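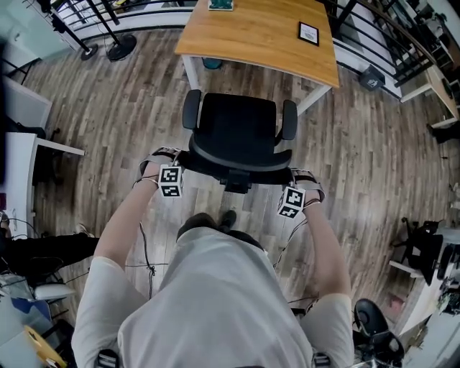
Fig. 1. Silla de oficina con respaldo de malla y reposabrazos, sujeta con la mano izquierda.

Mobiliario y puestos de trabajo compartidos
Apuntes de la unidad 4: la silla, la mesa y el paso
Escuela Técnica de Wernesville
Profesor: Edgardo Villanueva
Versión del 24 de octubre de 2018

4.1 Qué entra en esta unidad

La unidad trata de las sillas de oficina en una sala diáfana: cómo se mueven, cómo se revisan, cómo se ajustan y dónde se dejan cuando no se usan. La iluminación se vio en la unidad 3 y aquí solo se menciona cuando afecta a la colocación de las mesas. El material de lectura es el cuaderno de Lena Brzozowska sobre asientos de trabajo, capítulos 2 y 5. El capítulo 3 es optativo.

Para la práctica hace falta una cinta métrica, un paño seco y la ficha de revisión. La ficha se recoge en secretaría o se copia del modelo que está al final de estos apuntes.

4.2 Partes de la silla

Conviene usar todos los mismos nombres, porque en las fichas de otros años aparecen tres o cuatro palabras para la misma pieza.

Respaldo. Puede ser de malla tensada sobre un marco o de espuma tapizada. La malla se ventila mejor, pero se afloja con los años y no admite reparación sencilla.

Asiento. Se anota el estado del borde delantero, que es lo primero que se gasta.

Reposabrazos. Fijos o regulables. En los regulables hay que distinguir si suben y bajan, si giran o si se abren hacia fuera.

Mecanismo. Es el bloque que está debajo del asiento. Contiene la regulación de inclinación y, en muchos modelos, la palanca de altura.

Columna, base y ruedas. La columna es el cilindro de gas. La base suele tener cinco brazos. Las ruedas son duras o blandas, y en suelo de madera se recomiendan las blandas.

4.3 Mover una silla

Para trayectos cortos la silla se lleva rodando. Hay dos maneras aceptables:

Desde delante, con una mano en cada reposabrazos, tirando hacia uno mismo. Permite girar la silla sin soltarla y ver el estado del asiento al mismo tiempo.

Desde detrás, empujando por la parte alta del respaldo. Sirve en línea recta. En respaldos de malla se empuja por el marco, nunca por el tejido.

No se levanta una silla por los reposabrazos si son regulables: el pasador puede soltarse con el peso. Para subir un escalón se agarra por la columna y por el marco del respaldo, entre dos personas si la silla es pesada.

Antes de mover nada se mira el suelo. Los cables se apartan o se levantan; una rueda que pasa repetidas veces sobre un cable acaba marcándolo. También se retiran las papeleras pequeñas que suelen quedar debajo o al lado de las mesas.

4.4 La silla dentro de la sala

En una sala grande con varias mesas la dificultad está en el paso. Una silla ocupada necesita bastante más fondo que la misma silla recogida, y el plano casi siempre se dibuja con las sillas recogidas. Para los ejercicios de este curso tomamos 135 cm desde el canto de la mesa hasta el obstáculo siguiente cuando alguien tiene que pasar por detrás de la persona sentada. Si no pasa nadie, se admite menos y se indica en el plano.

Cuando hay una barandilla junto a un hueco de escalera, la franja contigua se trata como paso. Una mesa puede ponerse delante de la barandilla si deja libre el acceso a la escalera, pero sus sillas van en el lado de la sala.
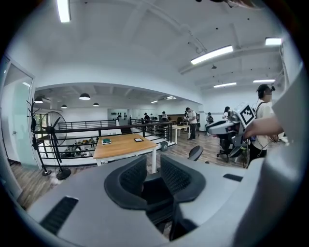

Los percheros de pie y los ventiladores de pie cuentan como mobiliario, aunque en muchos planos se olvidan. Los dos tienen base redonda y los dos cambian de sitio a lo largo del año. En el plano se dibujan con el círculo de la base y se añade una nota si su parte alta sobresale más que la base, como ocurre con los percheros de ganchos curvos cuando están cargados de abrigos.

Las puertas se dibujan con su arco de apertura completo. En el trabajo de Konrad Śliwiński sobre los locales de Stirkunport, que se repartió en junio, se ve bien el error habitual: el arco estaba dibujado, pero el perchero quedaba dentro.

4.5 Ajuste para una persona

El orden importa. Si se empieza por los reposabrazos hay que repetirlos al cambiar la altura.

1. Altura del asiento. Los pies apoyan enteros en el suelo y el muslo queda más o menos horizontal.

2. Profundidad. Entre el borde del asiento y la parte de atrás de la rodilla caben tres o cuatro dedos.

3. Respaldo. La zona de apoyo se sitúa en la curva de la espalda. En respaldos divididos en dos alas se comprueba que ambas toquen por igual.

4. Inclinación. Se regula la tensión hasta que el respaldo acompañe sin empujar.

5. Reposabrazos. El codo descansa sin que suba el hombro. Si chocan con el tablero al acercarse, se bajan.

6. Mesa. Se deja para el final. Si es de altura fija y queda alta, se sube la silla y se pone un reposapiés.

Ejemplo resuelto en clase. Oliwia Olszewski, con mesa fija, subió el asiento hasta tener el codo a la altura del tablero y los talones quedaron en el aire. Con el reposapiés apoyaba toda la planta. Hubo que volver al punto 2, porque al subir el asiento se había sentado más adelante.

4.6 Puestos junto a una pared de cristal

Los tabiques acristalados plantean dos cuestiones. La primera son los reflejos de las luces del techo, que llegan a la pantalla si esta mira hacia el cristal. Unas lamas verticales ayudan, pero hay que probarlas cerradas y a medio abrir. La segunda es la puerta: las sillas de la mesa más próxima tienden a quedarse en el hueco de paso.

En estos puestos funciona bien una mesa pequeña con la silla metida debajo. Si se necesita otra silla para visitas, se guarda cerca, vuelta hacia la mesa. Los avisos en papel se pegan al cristal a la altura de los ojos y lejos del marco de la puerta. 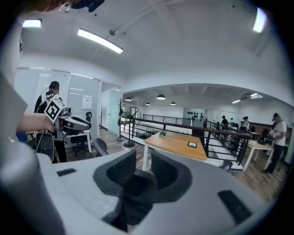
4.7 Ejercicio para entregar

El local es una planta rectangular con una escalera en un lado y un tabique de cristal en el otro. La superficie útil es de 124 metros cuadrados. Se pide:

a) Plano a escala con mesas, sillas ocupadas, sillas recogidas, percheros y papeleras. Las sillas ocupadas, en línea continua; las recogidas, en línea de puntos.

b) Recorrido desde la puerta hasta la escalera, con su anchura mínima anotada.

c) Ficha de revisión de una silla real, rellenada a mano.

d) Presupuesto de sustitución de ruedas duras por blandas. Se toma el precio de 40 por juego del catálogo Kurek que está en la carpeta de clase. El transporte va aparte.

La entrega se hace a Wálter Valderrama, en el aula de dibujo. Extensión máxima, cuatro hojas sin contar el plano.

Modelo de ficha de revisión

Sala y puesto:
Respaldo (malla o tapizado, tensión, roturas):
Asiento (borde, costuras):
Reposabrazos (fijos o regulables, holgura):
Mecanismo (inclinación, palanca):
Columna (baja sola, sí o no):
Ruedas (tipo, pelusa en el eje):
Observaciones:
Revisada por: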